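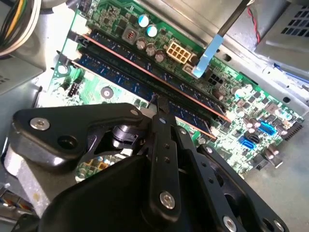 I have been following Niteo's little laptops and desktops since the first one came out, so when they opened up their Marquez plant for a morning in August I was on the list within minutes. Niteo is a small company and it doesn't do big launch events, which means a day like this is the closest you get to a keynote. The talk on the bus was all memory: would the new desktop have it soldered down like the last laptop, or would you still be able to swap it? I'm very happy to report that it's sockets! Two blue modules side by side on a green motherboard, white latches at the ends, the kind of thing I learned to build PCs on and have missed ever since everything went thin and glued.

The desktop is called the Pranar. That name has been floating around the forums since spring, usually attached to a drawing that looked like a toaster, and the drawing was wrong. What we were shown is a plain box with a side panel that comes off with one screw. It goes on sale in the fall. Nobody would give us a date, and I did try, twice, once over coffee.

Esi Aidoo led our group. She runs final assembly and she was great, the sort of guide who answers the question you asked and then remembers another thing fifty feet later and turns around to tell you. There were 13 of us, mostly people who write about computers plus a couple of repair shop owners from out of state who asked much better questions than I did.

First stop was the burn-in room, which I loved. It's long and loud and lined with racks, and every Pranar spends the night in there running the same test before it gets boxed. The line can turn out 200 machines a day right now, and Esi said they want to get well past that before the holidays. A wall screen shows which slots have finished. One went red while we stood there and the whole group went "ooh" like it was fireworks.

After that came the Asitz lab. Asitz is Niteo's own cooling design, and I'll admit I'd been rolling my eyes at it since the teaser. But they had a unit running a video export on a bench, and I had to lean in to hear the fan at all. I want to try it at home, in a warm room with the door shut, before I say any more. The engineer there told us they went through roughly 1000 fan and duct combinations on the way to this one (a lot of the rejects are in a bin by the door, and yes, I asked, and no, you can't have one).

Lunch was sandwiches in the parts warehouse. Very good pickles.

The last hour was questions. Repair manuals will be a free download on launch day. Spare fans and power supplies will be sold direct. There's no smaller version planned, and the laptop line gets a refresh next year that they wouldn't discuss. Price wasn't on the table either, though the case on display had part number 2210 on its tag and one of the repair guys was convinced that meant something. I think it's a part number.

If they run another open morning in the spring, I'm going. Wear comfortable shoes, and sit on the left side of the bus for the view over the reservoir.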